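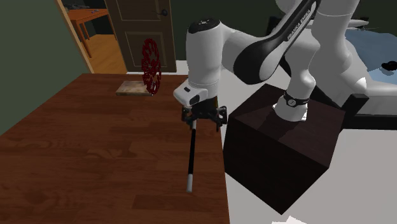
Noémie Wong

Posted in: Gilmont Robotics Club > Sim League

OK, wand task. We are running the Franka in the sim house for the Torkadeo entry and I would like opinions before I lose the rest of August to it. The wand is lying near the right edge of the table with the gripper right over it. Easy, you would think. My policy has now trained on 2,644 episodes and its favorite move is still to come down with one finger hanging past the edge of the table, as if it were testing the bath water.

Success count at last eval was 612. I was hoping for a number that would let me sleep.

Do I keep training, or change the start pose?

bhamsandwich

Change the start pose. The wand runs lengthwise along the edge and your fingers are spread across it, so the grasp direction is fine. You just have one finger over wood and one over nothing much. Shift the wand toward the middle of the table and watch your numbers go up.

Rosine B.

Please don't. Moving the wand is how we ended up with last year's entry, which could pick up anything on earth provided it was in the one spot we had trained on. The rules say object placement is randomized "on the table surface." The edge is table surface.

bhamsandwich

I remember last year's entry. It got 2 points.

Rosine B.

Yes, and I remember who picked the spot.

Noémie Wong

Can we not do this again

Also, question for whoever built the room: does the red wheel thing have collision turned on? It's standing up toward the far side of the table and I have the arm swinging wide of it in the planner. If it's scenery I'd like my workspace back.

aaliyah_c

Built the room, sorry. Collision is on for everything on the table, the flat slab by the wheel included. The bed too, if you ever manage to throw the wand that far.

Noémie Wong

Give me a week.

Marlene O.

Coach hat on. Bo-ram is right that a curriculum would help: start in the middle, work outward. Rosine is right that you can't stop there. Noémie, before either of those, check your finger clearance penalty. The Boychuk starter config sets it so high that the arm would prefer to have one finger in open air than risk touching the tabletop. Seed 66 shows it nicely.

bhamsandwich

So I was right.

Rosine B.

She said we were both right. Scroll up.

Noémie Wong

Penalty was at the default. Lowered it, restarted, going to dinner. If it learns to slam the table I'm naming the checkpoint after Marlene.

Marlene O.

Put the old config in the Brindudden folder first. The real one, with the date in the name.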